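About us

Hello, and thanks for clicking through! I'm the one who answers the emails at Mukex, and I also write these pages, so if something reads a bit like a person talking over a mug of tea, that's why.

Mukex is a small robotics workshop. We teach robot arms to do household jobs, the dull ones mostly: picking things up off tables, putting rubbish in bins, carrying a cup from one room to the next without flinging it at a wall. We don't build the arms. We buy them in, fit hands to them, write the software that runs them, and then spend a very long time watching them do the same small job again and again.

I started the firm after years of mending packing machines at Wetel, where the robots lived in cages and people stayed on the other side of the fence. That's a sensible way to run a factory, but you can't put a fence across somebody's kitchen, and I got more and more interested in what happens when the fence comes down. So I left, rented a room with a nice wooden floor (far too nice for us, sorry to the landlord) and bought one second-hand arm on a credit card.

Most firms use this page to tell you about their prizes. We haven't got any, so I'd like to tell you about the packet instead, as it's the thing that made us the company we are.

The packet

Our first proper paid project was called Gethin. The client wanted a hand that could tidy up light rubbish: wrappers, tissues, empty crisp bags, that kind of thing. Light rubbish is horrible for robots. A tin can is lovely, it stays the same shape and it pushes back when you squeeze it. A crinkly wrapper folds up into nothing, and the hand can't easily tell a good grip from no grip at all.

We'd done 300 practice runs and we were feeling pretty pleased with ourselves. Then one afternoon, at 2 o'clock, with the client due any minute, the arm picked up a wrapper, swung round to drop it, and just kept going. It went straight past the point where it should have stopped and pushed the hand into the side of a cabinet. And it carried on pushing! The motors were whining, the cabinet was creeping across the floor on its wheels, and I was standing there like a lemon with my hand nowhere near the stop button, which I had left on the windowsill behind a plant.

I got to it in the end. It took 8 seconds, which I know from the log, and I can tell you that it felt like a fortnight. The cabinet had a dent, the hand had a cracked finger joint, and I had gone quite pale. The client turned up, looked at the dent, and asked very politely whether we'd like to do the demonstration another time. 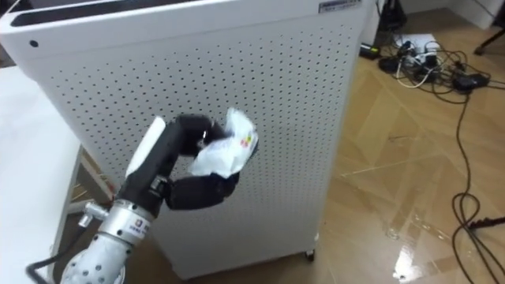
Packet work with the black-fingered hand, right up against the front panel.

What had gone wrong was two separate things, and either one by itself would have been fine. The software was waiting for the fingers to report that they had let go of the wrapper, and it wouldn't finish the move until they did. The fingers couldn't feel the wrapper in the first place, so they never reported anything. Meanwhile the limit that should have stopped the arm when it met something solid had been turned up during testing, by me, to get rid of some annoying false alarms. I'd meant to turn it back down before the end of the day. I'd even written it on a sticky note.

So it was my fault, and I've said so to every client since. I'd much sooner you heard it from me on our own website than from somebody else at a trade show.

What we changed

We stopped all moving work for the rest of that month and went through everything. Some of it was clever and most of it was very plain indeed.

The push limit now lives in its own locked file, and changing it takes a second person. If one of us is on our own in the workshop, it stays where it is, however annoying the false alarms get. Every move has a time allowance as well, and if the arm hasn't finished by then it stops and sulks until somebody comes to look. The stop button is held in the hand of whoever is watching, the whole time, and if you need to scratch your nose you use the other one. The plant has gone home with me.

We also wrote what we call the bump list, which is a set of 160 short tests where the arm meets something it shouldn't. Slow bumps, quick bumps, bumps with a full hand, bumps with a thin wrapper in the fingers. Any new software has to get through the lot before it goes near a client's building. It's deeply boring to run and I love it.

Gethin did get finished, by the way, and the client came back to us for the next one, which is called Vemberg and is all about working in narrow gaps between furniture. I can't say much more on that yet.

Things still go wrong here. Wrappers get dropped, grips slip, an arm stops dead halfway through a job and we all groan. We write every one of them down, and anyone we work with can read the whole fault log, grumpy comments included. Just ask.

Working with us

If you've got a fiddly job you'd like a robot to have a go at, drop us a line through the contact page. Tell us what the thing is, how squashy it is, and who'll be standing nearby while it's moving. We'll ask you that last one again on the phone!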